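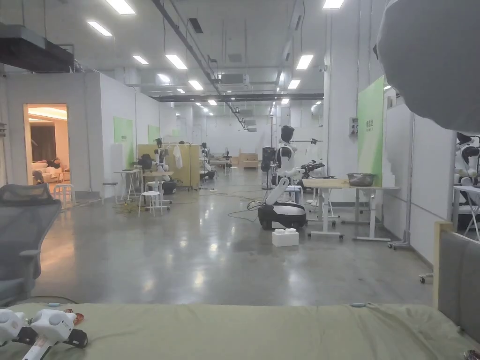 Bed with the green sheet on, mesh chair beside it

Green cotton sheet never stays smooth after washing, what do I do wrong?
Posted by Holger Bråten, 12/06/2019

Hello all. I moved to a flat in Plevach last November and bought a set of cotton bedding, sage green, two sheets and four pillow cases. I wash at 40 degrees with ordinary powder and dry on a rack in the bathroom. Every time it comes out full of creases, and when I put it on the bed it looks as if somebody has slept in it for a week. I do not own an iron and I would prefer not to buy one. My mother used to hang everything outside, but I have no balcony. Is it the cotton, or is it my washing? I have also noticed that the colour is a little paler in the folds. Please excuse my English.

Dymphna Ó Riain
Member from Iturra, 179 posts

I have the same kind of bedding for many years and I do not think the cotton is guilty. The spin is usually too strong. My machine goes up to 1200, but for sheets I put it on the lowest one it has and I take them out the moment it stops. If they stay in the drum even one hour, the creases are already set.
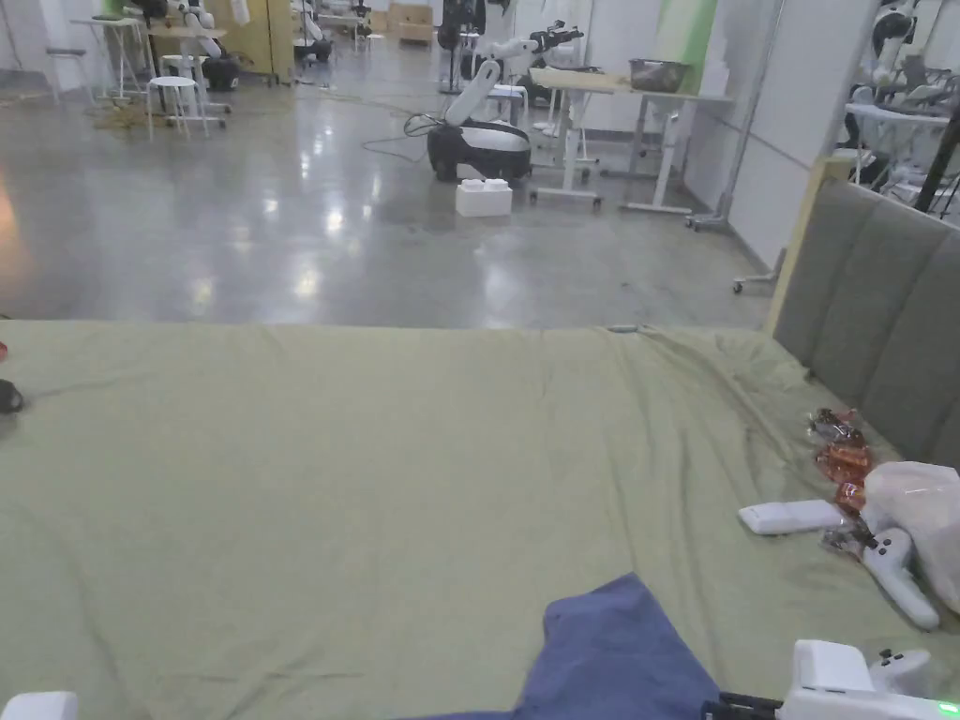

Drying is the other half of the work. Take the wet sheet by two corners and shake it hard, then pull it along the side seams and fold it once over the rail, with no pegs in the middle. A sheet like yours, with soft folds towards the headboard, will also look better if you put it on while it is very slightly damp and pull it tight under the mattress on all sides. Leave the window open and do not put the duvet on until it is fully dry – this is important, otherwise you get a bad smell. Something crumpled like that navy cloth I would simply wash again and hang properly, and keep dark blue away from the green for the first few washes.

About the paler lines: this is rubbing. Turn the pillow cases inside out and do not fill the drum so much. One set of bedding is enough for a small machine.

Malachy Moriarty
Member, 10 posts

Just buy an iron. They had one for very little money in the Rarnatberg shop.

Halima Rotich
Member, 424 posts

I agree with Dymphna about the spin, but I would not put on a damp sheet in winter. In my old flat the mattress got spots from this. I use a spray bottle with plain water instead, only on the worst places, and I smooth them with my hand. It takes me five minutes. Also look if your powder dissolves well, because mine left the cotton stiff until I changed to liquid.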